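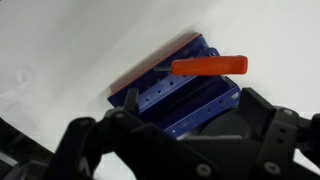

Could you please explain how to get the paperwork when a police chief quits and the city won't say why, a reader in Emora asked, adding that the press office had sent back the same two-line statement every time.

How to Request Records After an Official Resigns

Reading time: 7 minutes

When a police chief, department head or city manager leaves suddenly, the first public statement is usually short. Officials may say they were unaware of any problem, or that it is a personnel matter. You can still ask for the documents. The steps below are for a city or county request. State rules differ on deadlines, fees and what may be held back, so read your own state's public records law before you start. It is normally posted on the state legislature's site.

Step 1. Write down what was said in public

Start with the briefing or council meeting where the resignation came up. Note the time, the speaker's title and the exact words. If there is a recording, write down the point in the recording where the statement comes. A denial is often narrower than the headline. "I have no knowledge of pressure" tells you about one speaker, and leaves open what other offices knew.

Step 2. Decide which office holds the record

Police departments, mayors' offices and human resources departments often keep separate files. A resignation letter may be in all of them. A contract is more likely to be with the clerk or the city attorney. In Brinlow, the clerk accepts requests for every department except police, which has its own form. If you can't tell from the website, call and ask where to send a request for personnel correspondence. You don't have to give a reason for asking.

Step 3. Name the documents

Ask for records, and leave questions out. "Why did the chief leave?" can be turned away, as an office generally doesn't have to write an answer for you. Try these instead:

- The letter of resignation and any reply to it
- Any separation or severance agreement
- Emails between the chief and the city manager in the month before the announcement
- Drafts of the public statement
- Letters from state or federal agencies about the department's equipment, grants or purchasing

Give a start and end for each item. One month is easier to search than a year, and you can file again if the first batch points further back.

Step 4. Write the request

Keep it to one page. This wording works in most places:

"Under the state public records law, I request copies of the following records. Please send them electronically if possible. If any part is withheld, please cite the exemption that applies and release the rest. Please contact me before processing if the cost will be more than $200."

Put your name, email address and phone number at the bottom. Send it by email or through the portal, and save the confirmation.

Step 5. Keep a log
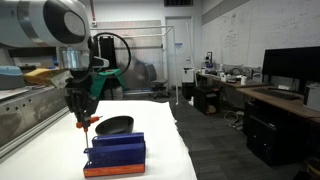
A records request can run for months, and the log is what you will rely on if you have to appeal. Use a notebook or a spreadsheet, with one line for each call, email and letter. Write the request number at the top of every page. Postage and copying receipts need a place too, and any open dish on the desk will do, such as the black oval bowl on the white-covered table. Copy the amounts into the log at the end of each month, then put the receipts in an envelope marked with the same request number.

Step 6. Follow up

Wait 7 working days, then send a short note asking for a status and an expected release date, unless your state's law gives a shorter deadline. Quote the number, for example "Request 512." If the office says the search is too broad, ask which item is causing the trouble and narrow that one only. Get any change in writing.

Step 7. Read the denial and appeal

A denial should name the exemption. Look it up and read the full text. Personnel exemptions often cover medical details and home addresses but may leave a signed agreement open. If you think the office has read it too widely, send an appeal to the address given in the letter, and attach your original request, the denial and the log. Check the appeal deadline first. Some are short, and a late appeal usually means filing the whole request over again.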